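Fekero Table Flowers
Data card and README

Welcome! Fekero is a collection of 3385 short clips and stills of people's favourite domestic job: putting flowers on a table and fussing with them until they look right. It covers artificial flowers only, in bunches, single stems and vases, set out on plain tables in good daylight or under ordinary room lamps. If you care about petals, stems, colour, and how a bunch changes when you turn it a little to the left, I think you'll enjoy poking about in it.

The set was put together at Vedbridge, in the long ground-floor room that used to be the sewing workshop, and sorted at Skollbridge. The card was last revised on 04/02/2025.

What is in it

Arranging: stems going into a vase one after another, or a whole bunch dropped in and then teased apart.
Sorting: mixed stems pulled into groups by colour.
Moving: a vase or bunch shifted from one part of the table to another.
Tidying: the table cleared, stems laid flat, vases put to one side.
Resting: stills of flowers where they were left, with nothing else going on. I argued hard for keeping these and I'm so glad we did, they are lovely for colour work.

Each item has a short written note saying which colours are present, whether there is a vase, and what the job was meant to be. Notes are in everyday English. We say "pink bunch" and "blue bunch" and leave it there. There was a brief attempt in January to name every bloom after a real plant, and it fell apart over one bunch that might have been a peony, a ranunculus or a very optimistic carnation. Colour names have caused far fewer rows.

About the flowers

Most came as job lots from Paterson, a shop-fitting supplier that was clearing its window displays, and a few were bought new to fill gaps in the colours. I can't tell you how much fun the unpacking was. Artificial flowers vary far more than you would expect! Some have wire right up the stem and hold any bend you give them. Others are floppy at the neck and will sag over the edge of a vase whatever you do. Some bunches are joined low down and open out like an umbrella, and some are bound so tightly that they behave like one big object. We kept all of these sorts, and the note for each bunch says "wired", "floppy" or "bound" where we knew.

Colours run from white through pinks, yellows, oranges and blues. Purple is thin on the ground. If you need purple, please look at the list of bunches first, because a good many of the ones tagged "lilac" are very pale and may read as white under the lamps.

Vases are mostly small. Small vases are harder work (a top-heavy bunch will tip one over given half a chance) and they make for much more interesting clips. There are 30 in the list, counting duplicates.

How the tables were laid

The layout sheet asked for bunches towards the back and open table in front, so that there was space to work. Nothing was matched or styled. We did try to put strong colours beside pale ones, partly as a test and partly because it looks cheerful.

Files

items/ holds the clips and stills, one folder for each table layout.
notes/ holds the written notes, plain text, one for each item.
flowers.csv lists the bunches, with colour, stem type and whether a vase goes with them.
vases.csv lists the vases, with colour and rough size.
fixes.txt lists corrections, newest first.

A sensible starting point is the group called "small", which has 40 items and a bit of everything. The main training group has 3000 items. The rest are held back for checking, and they use layouts that don't turn up in the main group.

Known problems

Bunches shed. A petal that was there in one clip may be missing in the next, and the list doesn't keep up with this.
Two of the blue bunches are close to twins and were swapped in the notes for a while. Corrected in fixes.txt, but do shout if you find another.
Teal and green were used loosely for the vases in the earliest notes.
Pale petals can lose their detail in strong daylight.
No real flowers, no water and no soil, so please don't use this set to judge anything about living plants.

Use and thanks

Free for study, teaching and tinkering. Please keep this card with any copy you pass on. Corrections to the notes are very welcome, however small, and colour arguments are practically a hobby here. If you make something with the set, send a line to the Skollbridge desk, I'd love to see it.

A layout with pink, white and blue bunches

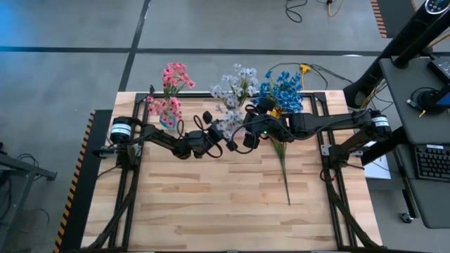 Jeanie Niven: Very happy to see floppy stems kept in. I've been sorting the pinks this week and would like to ask for one more column in flowers.csv, for bunches that carry two shades on the same stems. At the moment I have to put coral and soft pink down as plain "pink", and it hides a difference I'd really like to search on. I can send my list over if that helps, it covers the pinks and most of the oranges.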